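Wullano 双色纸杯计划 阶段进展汇报

致 Oltmanns 基金各位同仁：

上次给各位写信还是项目刚批下来的时候，那封信写得很短，心里一直过意不去。这次正好把手头的事情理了一遍，就容我慢慢讲，讲得啰嗦的地方请多包涵。

先说进度。Wullano 计划在 Clamberg 活动中心的茶水角已经跑起来了，目前处在第二阶段。第一阶段主要是选杯子、定颜色、试桌面，第二阶段是把选好的杯子放到大家天天经过的地方去用，看看灰色和黄绿色这一对能不能让来喝水的人一眼就分得清。申请书里我们写的是“用最普通的一次性纸杯，解决最普通的混用问题”，现在回头看，这句话写得有点轻巧，真做起来，光是颜色就讨论了好几轮。

最早我们想用蓝和绿，样杯拿来一看，傍晚灯一暗，两种颜色靠在一起就容易看混，几位戴老花镜的邻居当场拿错，大家笑了半天，这一组也就放下了。后来试过红和白，红的太像节日用品，有人舍不得用，悄悄带回家当笔筒（我们也没有去追）。最后定下来的是哑光的灰色配一个很亮的黄绿色，两种杯子大小形状都一样，杯口都有一圈白色卷边，里面也都是白的，看得清杯底有没有东西。灰的用来放杂物，比如茶包、糖纸、用过的搅拌棒；黄绿的留给喝水的人。规矩就这么一条，写在茶水角墙边的小牌子上，字很大。

杯子是向 Fleso 订的，一共订了 2000 只，两种颜色各占一半。第一批到货比约定晚了些，原因是黄绿色那一款的颜色批次和样杯有出入，偏黄，我们请对方重新调过。这件事占了不少时间，来回的邮件也多，但第二次送来的颜色很正，放在白桌子上格外精神，我们都觉得等得值。差价由 Fleso 承担，没有动用项目经费，这一点请放心。
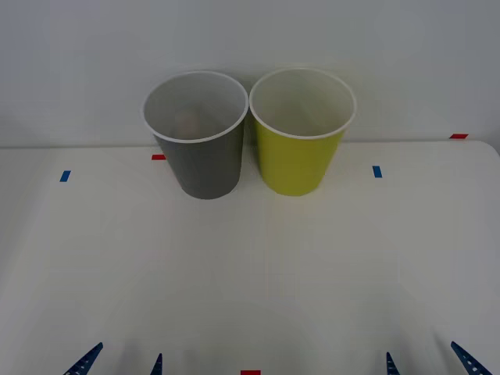
桌面的安排也花了些心思。试摆用的桌子要白、要平，后面最好是一面干净的白墙，这样颜色的差别看得最清楚，别的东西不抢眼。我们把两只杯子并排放在靠里的位置，灰的在左，黄绿的在右，桌上用红色和蓝色的短胶带做了记号。胶带这个办法很土，可是好用。以前每次收拾完桌子，杯子的位置都要重新商量一遍，你说往左一点，我说往右一点，一个下午就这么过去了。有了记号以后，谁来摆都差不多，早上开门的人和晚上锁门的人也不必互相留纸条了。

说到左右，这里面还有一个小插曲。起初有人坚持黄绿的应该放左边，理由是大家进门先看左手。我们两种摆法都试了，实际用起来差别很小，反倒是今天这样、明天那样最让人糊涂。所以现在统一成灰左黄绿右，以后茶水角添了新桌子也照这个来。如果各位来访时看到有哪张桌子摆反了，还请直接告诉我们，我们真的很愿意听。

再说说两只杯子挨得多近。我们原先留了一个手掌的空，想着取放方便，后来发现中间的空地很快就被别的东西占了，钥匙、眼镜、半块饼干，什么都有。靠近以后，中间放不下东西，桌面清爽许多。也有人提醒，靠得太近，伸手的时候容易碰倒旁边那只。这个意见我们记下了，下一阶段打算在杯底垫一点防滑的东西再看看，垫什么还没有定，软木片和硅胶圈各有各的支持者。

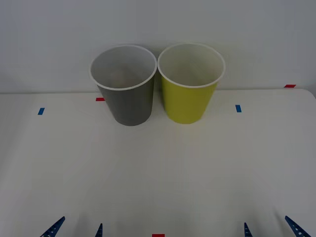
使用情况方面，到三月为止，两种杯子合计用掉 771 只，比申请书里的预估要少。少的原因有好有坏。好的是，有一部分常客开始自己带杯子来了，黄绿色纸杯在他们那里只偶尔用一用；不太好的是，茶水角有一段时间因为水管维修关着，那几天自然没有人来喝水。灰杯的消耗更慢，一只灰杯往往能放到满了才换，我们本来按每天更换来算，算得太宽了。剩下的杯子都在储物间里，密封的，离地放着，可以一直用到第二阶段结束，暂时不需要再订。

意见卡收回来 162 张，比我们盼望的多得多！说实话，设这个卡片盒的时候，我们以为里面最多会有几张孩子的涂鸦。涂鸦确实有，画得还很好，有一张把灰杯画成了小象，我们贴在了冰箱门上。认真写字的卡片里，提得最多的是希望牌子再低一些，坐轮椅的朋友和小朋友看着更方便。这一条已经照办。其次是问灰杯能不能加盖，有人觉得用过的茶包敞着不好看。加盖的事我们有点犹豫，盖子一盖，杯里放了什么就看不见，也就失去了敞口杯子的便利，而且盖子又是一样要买、要收、要丢的东西。现在的想法是先把更换做勤一点，不加盖。各位如果在别的项目里见过更好的做法，盼望指点。

还有几张卡片提到纸杯本身，问为什么不用玻璃杯或者瓷杯。这个问题问得很对，我们内部也谈过不止一次。Clamberg 的茶水角没有洗碗的条件，水槽很小，热水时有时无，所以当初才从纸杯做起。我们在第二阶段的后半段会留出一张小桌，试放几只可以反复用的杯子，颜色仍旧是灰和黄绿，先看看清洗这一关怎么过。这部分的费用在原预算的机动款里，不另外申请。

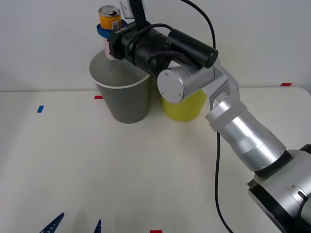

阅读时长：6 分钟

接下来谈谈罐装饮料的问题，这是申请书里没有写到、后来自己冒出来的。茶水角旁边就能买到罐装饮料，喝完的空罐不少人顺手就放在桌上，也有人想往灰杯里塞。纸杯杯口宽、杯底窄，一只罐子放进去，别的东西就没有地方了。我们在牌子上加了一行字，请大家把空罐带到走廊的回收箱。有没有用，现在还说不准，写上去的时间太短，等下一份汇报再向各位交代。倒是有位常来的邻居建议，干脆在走廊那边也放一块同样颜色的牌子，让人一路看过去就明白，这个主意我们很喜欢，已经在做了。

经费情况简单说一下。杯子和牌子两项都在预算之内，胶带、卡片、文具这些零碎加起来也没有超。略微超出的是运输，第二次送货走的是加急，由我们从机动款里补上了，明细附在随信的表格里，每一笔都有单据。如果各位对表格里的分类有疑问，尤其是“桌面用品”那一栏，请随时来问，那一栏确实装了太多东西，我自己整理的时候也翻了两遍。

下一阶段要做的事：走廊的牌子先装好；防滑垫选定一种，先在靠门的那张桌子上试；可反复用的小桌开起来；意见卡继续收，希望能再收到将近 100 张。另外我们想把摆放的办法写成一页纸，连同胶带的位置图一起，送给别处有兴趣的茶水角，让他们少走一点弯路。初稿已经有了，写得和这封信一样长，正在删。

最后是一个邀请。每个星期五下午，茶水角会有人值班，泡一大壶茶，也收意见卡，那是一周里最热闹的时候。各位要是路过 Clamberg，请一定进来坐坐，用黄绿色的杯子喝一杯，茶包放进左边灰色的那只就好。

表格和单据随信附上，下一份汇报会在第二阶段结束后寄出。

Wullano 计划工作组 敬上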